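Rehearsing a Bottle Task in the Stostik Simulation Package

The Stostik package is supplied with every Renholm two-finger gripper under the standard service agreement. It allows staff to practise a task on screen before the arm is used at the bench.

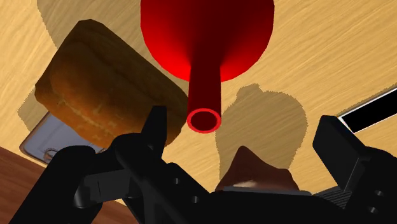 Before you begin

The wrist view of the kitchen table set, with the red bottle and the loaf, is the starting point for this guide. Users should hold a Stostik licence, version 2 or later, and a workstation with 16 GB of memory. Close any other session on the same licence.

Step 1. Load the table set

Open the Sets menu and choose Kitchen Table. Wait until the status line reads Ready. Objects may be moved at this stage, but their sizes are fixed.

Step 2. Check the wrist view

Both fingers should be in view, together with the mouth of the bottle. If a finger is missing, select Reset Wrist and load the set again.

Step 3. Set the closing force

Enter 80 in the force field for a first trial. The value is a percentage of the limit stored for your gripper. Lower values are advised for soft goods — bread in particular.

Step 4. Run and save

Press Run. Each trial lasts 11 seconds and is saved under the name of the user signed in. Shadows in the simulation may have uneven outlines; this does not affect the result.

Support

Questions about licences should be sent to Pranab Biswas at Kodikara, the appointed reseller. Faults in the table sets are handled by Andor Pintér. Please attach the saved trial to your message.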